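Stadusia Linen Services
Staff pages > Folding and Sorting > Questions we keep getting

Last updated September 18, 2025, by Akosua Gbeho, floor lead

I started this page in March, when the same questions kept reaching me in the hallway, at the vending machine and once through a bathroom door. Read it before you come find me. If your question isn't on it, my extension is on the sheet by the time clock.

What is Cadum, in one paragraph?

Cadum is the name of the project to get a robot to do part of the small-piece work: washcloths, napkins, hand towels, bar rags. It covers picking a piece out of a basket, opening it up and laying it flat. Folding comes later, if it comes. Sheets, gowns and anything fitted are not in the project, and anyone who has folded a fitted sheet will understand why.

So is there a robot folding things right now?

No. There are people folding things, as before, and there are people at the practice tables in the back picking things up with grippers so that the software has something to learn from. The robot itself is due when the software people are happy, and I have worked with them long enough to say that they are not a happy people by nature.

What do you do at a practice table?

You hold one gripper in each hand and do the job with those, the way you would with your own fingers if your own fingers had been designed by a committee. Pick up the cloth, open it, lay it down, put it back. Then again. The motions get recorded, and the recordings are what the robot is trained on.

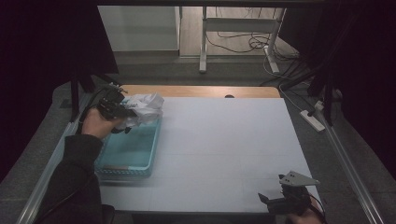 Most of the learning, for us, has been about slowing down. A folder with ten years behind her grabs a cloth without looking, and that speed is no use to a machine that has no idea where the cloth ends. You go in with one hand, as with the left gripper pressed into that bunched-up white heap in the blue basket, and you let the other wait until there is a corner worth taking. New people want both hands in the basket at once. They get over it in a shift or so. Mind the cables while you're at it, and don't wind them around your wrist to keep them tidy. Yes, somebody did.

Is it hard?

It's dull in a way that takes concentration, which is the most tiring kind. Your forearms will complain for the first few days. Afia Amoah, who has the steadiest hands in the building, compared it to eating soup with barbecue tongs. She then signed up for three more weeks.

How long is a session?

42 minutes, then a break. Please don't ask me where the 42 came from. It was in the document when it reached me, and I've learned to pick my fights. You can do up to three sessions in a shift. After the third you go back to regular work, even if you're on a roll, even if you'd like not to see the ironer until tomorrow.

Do I get paid more for it?

You get your regular rate plus the training differential, same as when you show a new hire around. Benedicta Laryea in payroll needs your session slips by the end of the shift. She can't pay you from memory, yours or hers.

Do I have to do it?

No. You put your name on the list, and you can take it off. Nobody's schedule gets worse for saying no. If yours does, bring it to me and I'll bring it to whoever made the schedule, and if that was me I'll feel appropriately bad and fix it.

Why don't they just program the thing?

I asked this in the first meeting, with some confidence. The answer is that a washcloth never lands the same way twice. A box is a box every time you look at it. A cloth dropped in a basket is a new shape on each drop, and writing instructions for every shape would take longer than the washing, the drying and my remaining years to retirement. So they collect a great many tries by people who know cloth, and let the software find the pattern. The current target is 4,000 good tries before anyone makes a decision about anything.

What counts as a good try?

One that goes from start to finish with the cloth where it's supposed to be at the end. A fumble you recover from is fine, and Marjan Zarei, our contact on the software side, would like to have more of those. A robot that has only watched perfect pickups apparently falls to pieces the first time it drops something. I have trained people like that too.

What gets thrown out: tries where you gave up and used your hand, tries where you stopped halfway to talk to someone, and tries where the gripper wasn't closing all the way and you kept going to be polite.

How do I know if the gripper isn't closing right?

Before each session, hold it over the bare tabletop and open and close it a few times. Both fingers should move together and meet evenly. Do this before you put any cloth out, so you can see what you're doing.

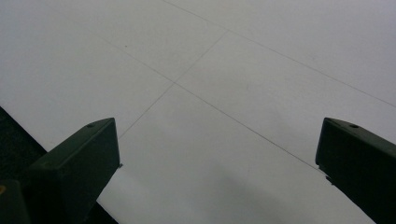

If one finger lags, or you feel grit in the movement, set it down and tell whoever is running the tables. Lint is the usual suspect in this building. Don't blow on it and don't go at it with a hairpin. We also ask you to wipe the tabletop between sessions, for the same reason we wipe everything else.

Does it record me?

It records what the work looks like and how the grippers move. Your hands and sleeves will be in there. Nobody is timing your shift from it, and supervisors don't get to look through the recordings. I asked for that in writing and got it, and there's a copy in the binder. It does not mean you should hold your private conversations over the table. Some people's opinions of the new break room coffee are now, I suspect, preserved for science.

Is it going to take my job?

The real question, and I notice everyone asks it last and in a casual voice.

I'll tell you what I've been told and then what I think. What I've been told is that no folding position will be cut while the project runs, and that if the robot goes in, it goes on the small pieces on the late shift, where we've been short for as long as I've worked here. That is written down too, same binder.

What I think is that the job will change. Somebody has to load the baskets, catch the stained pieces, and walk over when the machine has been trying to pick up the same napkin since lunch. That's work, and it ought to be paid as work, with a title. Araba Atinga is raising this at the joint meeting, and if you have views she would like them on paper with your name attached. The anonymous note with the drawing was very good, but she can't table it.

What happened with Plastgate?

For those who missed it: the first set of baskets was ordered with a mesh so fine that the gripper tips caught in the sides and picked up the basket along with the cloth. Everyone on the floor had said so when the sample came. There was a meeting, then a longer meeting, and then a new order. The name was not my idea, though I have used it in an email to management.

The old baskets are in the supply room if you want one for home. Please want one for home.

Are the other sites doing this?

Akpalu is getting tables next. They'll be using our notes, so if you've found a trick that works on damp napkins or the thick hand towels, write it in the table log. Print, please. I'm the one typing it up.

Can I try it without signing up?

Yes. Come by at the end of your shift when a table is free and someone will hand you the grippers. Take your rings off first and leave your coffee at the door.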